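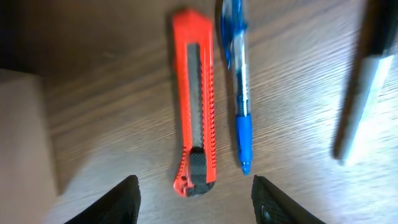 Pirnau Technical College
Robot Cells: Safe Working and Good Practice
Handout 4: Hand tools, blades and small objects in a shared work area
Notes by Birutė Lūse. Revised 18 August 2018.

Read this before the practical. Bring it with you, as the checklist in section 7 has to be filled in at the bench.

1. What this handout covers

Handouts 1 to 3 dealt with the arm itself: guarding, speed limits and stopping. This one deals with the things the arm picks up. Most small-arm work in our labs is done with everyday items on a table, and students tend to think of these as harmless because they handle them all day. A pen is harmless in the hand. The same pen held crosswise in a gripper, with the wrist turning at full speed, is a short rod with a point on it.

The general principle in the standards is that the robot, the gripper and the workpiece are assessed together. ISO 10218 is the main standard for industrial robots, in two parts, one for the robot and one for the system it is built into. ISO/TS 15066 adds guidance for collaborative work, where a person and a robot share the same space. ISO 12100 sets out how to carry out a risk assessment for machinery in general. You are not expected to learn clause numbers for this module. You are expected to know which document to open.

A robot sold as suitable for collaborative use does not make the whole cell suitable. If the gripper has a sharp edge, or if it is holding something that does, the assessment has to start again with that object included.

2. Sorting objects before the session

We sort every object into one of three groups. The group goes on the object list, next to the name.

Group A. Soft or blunt, light, nothing inside that can leak. Sponges, foam blocks, empty card boxes.

Group B. Hard or pointed, or holding ink or liquid. Ballpoint pens, markers, rulers, small bottles.

Group C. Anything with a blade, a spring under load, or a part that can open or slide during a grasp. Utility knives, scissors, retractable tape measures.

If you can't decide between two groups, use the higher one. The group belongs to the object as it is on the day. A marker with a cracked barrel goes up a group, and so does a plastic ruler with a broken end.

The exercise for this week uses a utility knife, a ballpoint pen and a permanent marker, so there is one Group C object and two from Group B. Treat the whole table as Group C. A mixed table always takes the rules of its highest group, even when the task only calls for the pen. A bad grasp on the pen can push or lift whatever is lying next to it.

3. Rules for bladed tools

3.1 The blade is fully retracted before the knife goes anywhere near the cell. Look at the nose of the knife and check the position of the slider. Do both.

3.2 Where the task allows, take the blade out and run with an empty housing. The weight changes a little, but for most grasping work that makes no difference. Record it on the object list as "blade removed".

3.3 Where the blade has to stay in, the slider must lock. Push it gently forward with the thumb, without pressing down. If it moves, the knife is withdrawn. A knife with a toothed track and a worn slider may feel locked and still give way when it is squeezed from the side.

3.4 The grasp is planned on the housing, clear of the slider. Two-finger grippers close with a steady force and will not notice that one finger is resting on a thumb control. Choose a grasp point and write it down before you run anything.

3.5 The nose of the knife must never point at the operator's position during a planned move. Check this at the start, at the highest point of the lift and at the place position. Turning the wrist to avoid an obstacle is the usual way this rule gets broken.

3.6 A person does not take a knife from a gripper. The arm puts it down, the gripper opens, the arm moves clear and is stopped, and then the person picks it up. There are no exceptions to this in teaching labs.

3.7 Blades that have been removed go in the sharps tin. They do not go in a drawer, in a pocket or back in the packet.

4. Laying out the table

Objects that lie close together and parallel are hard for a two-finger gripper. Each finger needs room to come down beside the object, and if the neighbour is almost touching, one finger will land on it. This is the case for the knife and pen layout used this week. The marker stands apart and can be reached from both sides.

The close pair is a fair test of planning, so we keep it in the exercise. These conditions apply to it:

First approach at reduced speed, with a hand on the enabling device.

Gripper force limited to 40 N for all runs in this exercise. Some of you will find the setting left at a higher value by another group. Check it each time you log in.

Stop above the objects and look at the wrist camera view. Confirm that each fingertip has a clear strip of table to land on. If it hasn't, change the angle of approach or separate the objects by hand, with the arm stopped.

Do not use the fingers to push a Group C object aside. Pushing is allowed for Groups A and B once you have shown a demonstrator that the path is clear.

Keep boxes and blocks out of the path of the wrist as well as the fingers. A common mistake is to plan for the fingertips and forget that the body of the gripper is much wider.

5. Lighting and the camera

A varnished table reflects. On one side the grain may be plain to see, and on the other the surface may be bright enough to wash out the lower end of whatever is lying there. A pale or silver barrel on a bright patch has very little edge for the software to find. The position it reports may then be short by several millimetres, with no warning given.

Clear plastic causes a similar fault. The software may find the coloured grip of a pen and miss the transparent barrel, so that it places the centre of the object too near the tip.

Good practice:

Set the lamps before you calibrate, and leave them alone afterwards.

Wait for the arm to come to rest before you take the picture used for planning. An image with motion blur may do for watching the task, but don't plan from it.

Check focus on the object you intend to grasp. An object at the side of the view can be soft while the one in the middle is crisp.

Compare the detected outline with the real object by eye. If they don't match, don't run.

Don't rely on the camera view for the blade check in 3.1. The check is done by a person, in good light, with the knife in the hand.

6. The gripper

Inspect the finger pads at the start of each session. Textured pads hold smooth plastic well while they are clean. Ink, dust and tape residue reduce the grip, and a pad that has lifted at one corner can catch on a pen clip. Wipe with a damp cloth only. Solvent softens the glue on ours.

Check the fasteners on the fingers for looseness. Use the driver kept with the cell and don't overtighten. If a screw turns freely, stop and report it.

Decide what the gripper should do when power is lost. Some open, some hold, some drift. For Group A either behaviour is usually acceptable. For Group C you need to know which it is, and the answer goes on your risk assessment. Students often write "holds" because it held once. Look it up in the manual and give the page.

7. Bench checklist

To be filled in by both members of the pair. One reads, the other checks.

Object list complete, with groups.
Blade retracted and slider locked, or blade removed.
Grasp point for each object written down.
Force limit set and read back.
Speed set to reduced for the first approach.
Emergency stop tested today.
Pads and fasteners inspected.
Lamps set, calibration done after lamps.
Operator position marked on the floor and clear.
Sharps tin in place.

Sign and hand to the demonstrator before the arm is enabled. Demonstrators for this practical are Wenceslao Galindo (Westness lab) and Man-lok Yu (Birkarora lab). An unsigned sheet means no run.

8. After the run

Stop the arm, then clear the table. Return the knife first and have it ticked off by the demonstrator. Pens and markers go back capped, where they have caps.

Record every drop, slip and unplanned contact, including the ones that did no harm. A knife that slid in the gripper and was still placed correctly is a slip and has to be recorded. Marcelle Tessier keeps the log for both labs and will send back entries that only say "failed grasp". State the object, the grasp point, the force setting and what moved.

9. Questions for the tutorial

These are for discussion. Prepare notes on at least 2 of them.

A pair removes the blade and moves the knife to Group B. Is that right? What else on the knife needs to be looked at?

The arm stops with the pen gripped above the knife, and the screen asks the operator to clear the table. Write the steps in order.

A supplier states that its gripper is "safe for shared work". What would you ask for before accepting this in a risk assessment?

The planned grasp on the marker is good, but the reported position changes each time the blinds are opened. Who should decide whether work continues, and on what grounds?

10. Reading

Course reader, chapter on workpieces and end effectors.
Wen-hsiung Lui, notes on gripper faults, on the module page under Chou.
ISO 12100, the parts on hazard identification and risk estimation. The library copy is for reference only and can't be taken out.

Risk assessments for this practical are due in July for the resit group and at the start of the next lab for everyone else. Use the blank form on the module page. Scanned handwriting is accepted if it can be read.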